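4.2 Fatigue and recovery between matches

Players in the Tarnville league often have five days between a weekend match and the next, and in June the gap is shorter still. Engebretsen and Hägglund followed 20 outfield players through one such stretch and recorded sleep, sprint times and how tired each player felt at breakfast. Sprint times were slowest on the second morning – later than most coaches expected.
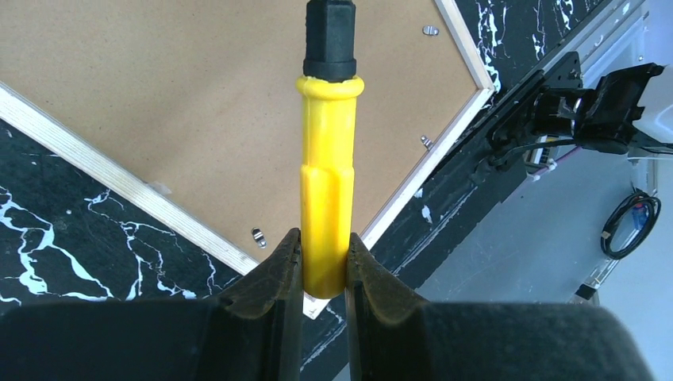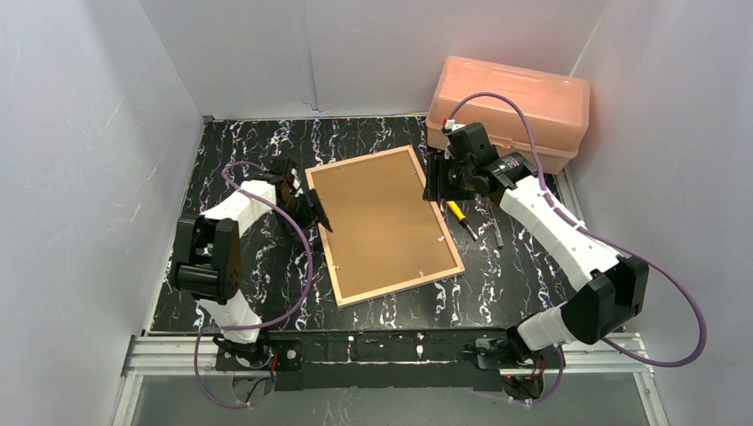
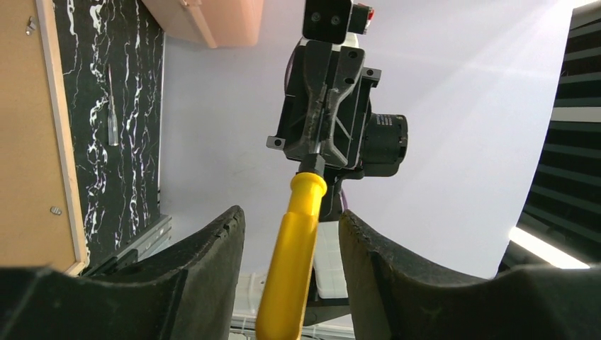

Figure 5. One setting, three views.

Recovery work in the Myklebust squad followed a fixed plan. Players cycled lightly on the first morning and did no running until the third. Strength sessions were kept short, and the load was set by how firmly a player could hold a bar without strain in the forearm. Grip of this kind depends on the shape of the handle as well as on effort, and a rounded one with a collar near its upper end, like the yellow handle in the first and last views of Figure 5, gives the hand a clear stopping point. The bars used by the squad were plain, so tape was added at both ends.

Players who slept well regained their sprint times by the fourth morning. Those who traveled overnight did not, and two of them missed the next match. The Bisetti questionnaire showed the same split, although its scores changed more slowly than the times did.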